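FOR IMMEDIATE RELEASE

Wolov Opens Clirisus 3 to All Users, Bringing Duplicate Record Cleanup to Everyday Data Teams

New version matches records across separate databases and shows people why two entries were paired

SKOLTOVGATE - Monday, October 27, 2025 - Wolov, a maker of data cleanup software, today released Clirisus 3, the biggest update yet to its tool for finding and merging duplicate records. The new version can compare records that sit in different databases, under different column names and in different formats, and it explains each match in plain words so that the person in charge of the data can accept it, reject it or set it aside for later.

Anyone who has ever opened a customer list and found the same person in it four times (once with a middle initial, once with an old address, once in all capitals) knows the problem. Duplicates creep in when two systems are joined, when a form changes, or when somebody in a hurry types a new entry instead of searching for the old one. They throw off reports, they send the same letter out twice, and they can be a real headache to track down by hand.

"We are thrilled to get this one out the door," said Muchen Lei, head of product at Wolov. "Our users have been asking for matching across databases since the very first version, and they asked for it loudly! The part I love most is the explanation panel. You click on a pair and it tells you the phone numbers agree, the street names are spelled differently, and the birth dates are one digit apart. Then it's your call."
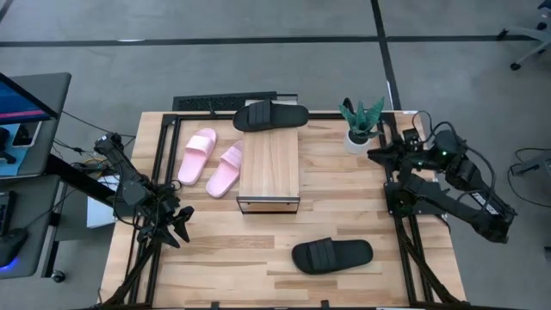 What's New in Clirisus 3

Cross-database matching. Users can point Clirisus at two or more sources and choose which fields to compare. The columns do not need to share a name or a type. A date stored as text in one place can be compared with a true date field in another.

Match explanations. Every suggested pair comes with a short written note listing the fields that agreed, the fields that did not, and how much weight each one carried.

Undo for merges. Merged records keep their full history. A merge can be split apart again at any time, and each original record comes back with its own ID.

Saved rule sets. Teams can store their matching rules, give them a name and run them again every night or every month. Rule sets are kept as plain text files, so they can be checked into version control along with everything else.
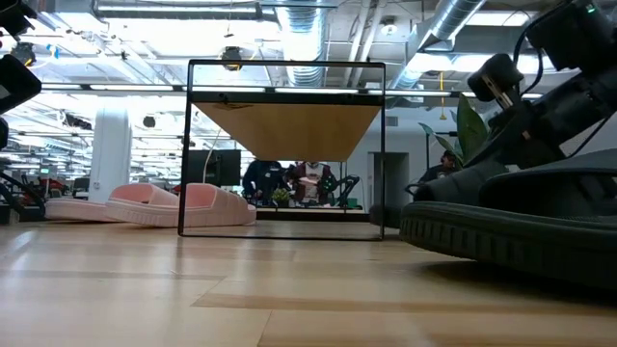
Pink slides and a small black-framed stand on a light wooden tabletop.

Tested on Real, Messy Data

Clirisus 3 has been in early access since May with 57 teams, from a two-person mailing service to a regional parts supplier. Between them they sent in 1,452 reports, and a good many of the changes in the finished version come straight from those notes. The undo feature was first planned for a later release and was moved up after early users kept asking for it.

One of those teams was at Kleinschmidt, a home goods distributor that had been running separate databases for its warehouse, its web store and its returns desk. In the first full run, Clirisus found 2,968 product records that had a double somewhere else in the company.

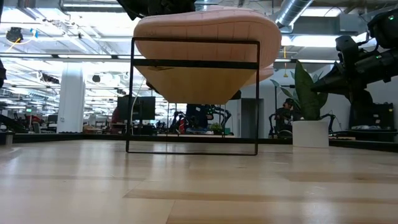

Product data turned out to be a harder test than customer names, according to the Kleinschmidt team. People's names tend to follow patterns, while product descriptions are written by whoever happens to be entering them. A small seat with a quilted pink cushion on a thin black metal frame, like the one shown here, could be a stool to the warehouse, an ottoman to the web store and simply "seat, pink" to the returns desk. Clirisus handles cases like these by comparing several fields at once, such as size, supplier code and color, and by letting users build a list of words that should be treated as the same.

"That word list grew fast, and it was fun to build," said Gayan Jayawardena, data manager at Kleinschmidt. "People from the warehouse started stopping by with suggestions. We had tried to do this in spreadsheets before and gave up halfway through the letter C. This time we finished, and we trust the result."

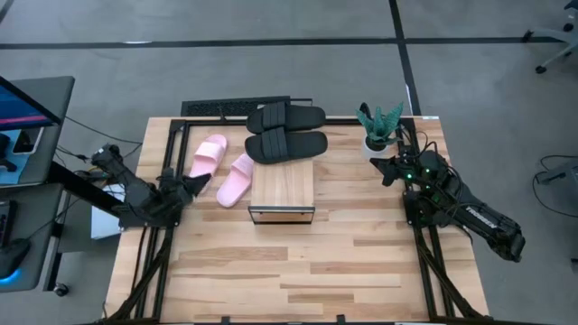

Jayawardena's team now runs its rule set every night and goes through the new pairs each morning. The word list is shared by all of the company's departments, and any change to it is logged with the name of the person who made it.

Availability

Clirisus 3 is available today from Wolov for Windows, macOS and Linux. Current license holders can update at no extra cost, and rule files from earlier versions will open without changes. A free edition for single users includes match explanations and undo, with a limit of two data sources. Guides and practice files are included with the download.

About Wolov

Wolov makes software that helps people clean, match and look after the data they already have. The company is based in Skoltovgate.

Media Contact
Press Office, Wolov
Skoltovgate

###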